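# Cleaning up a rippled glass patio table without making it worse?

**hirham_porch**

We inherited a round glass patio table with the house and I love it to bits, but the pebbly side of the glass holds on to everything. Pollen, sunscreen, coffee rings, whatever falls off the maple. I wipe it and it looks great, then the morning light hits and it's all streaks again! I've tried dish soap and paper towels, plus a spray from Jeken that smelled wonderful and left a film.

Is there a routine for textured glass that works? I'd like to eat out there through September.

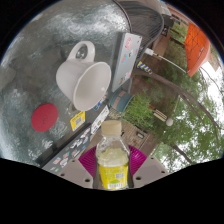 ## Replies

**Arturo Benedetti**

Oh, I love this topic (my wife would say too much). Textured glass is great once you stop treating it like a window. Paper towels shred on the bumps and leave lint, so put those away and get a soft nail brush or an old dish brush.

1. Rinse first, with plenty of water. Grit scratches.
2. Mix 2 cups of warm water with a splash of white vinegar and one drop of dish soap. One! The film you're seeing is probably soap.
3. Brush in little circles, then brush again crosswise.
4. Rinse until the water runs off clear, underside too.
5. Dry with a waffle-weave towel, pressing down instead of dragging.

Do it in the shade or in the evening. Hot glass dries before you get to it, and there are your streaks.
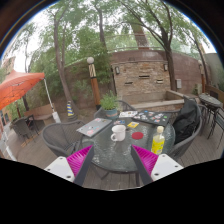 For sap, lay a rag with rubbing alcohol on the spot for 10 minutes and it lifts right off. Works on pine too. I did my neighbor's old Bakos table this way last summer and she thought I'd swapped the top!

While you're at it, pop the glass off (get a helper, it's heavier than it looks) and check the little rubber bumpers on the frame. Ours had gone hard as candy and a new set cost less than lunch.

**statia_sue**

just hose it lol. mine's been out there for years and it's fine

**Hrvoje Vukadinović**

Arturo's method is very good and I use nearly the same one. I would add one thing about prevention, which saved me a lot of scrubbing.

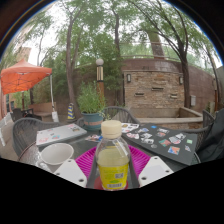
Sticky rings are the real enemy on rippled glass. Sugar runs down into the low spots and dries there, and then pollen glues itself on top. A clear plastic bottle of something pale yellow-green, with a cream screw cap, is just the sort of thing I mean: one drip down the side and you have a ring. Put a coaster or a small tray under every drink and wipe the bottoms of bottles before you set them down. A damp cloth after dinner takes me less time than finding my shoes.

Car wax on the smooth side is also nice, twice a season. Skip the bumpy side, it turns white in the grooves and you'll be out there with a toothbrush. Ask me how I know!

**hirham_porch**

You two are the best. Did the vinegar and the one drop (I was using a big squirt, oops) at 7 p.m. and it dried clear. Bumpers are next, two of mine are cracked.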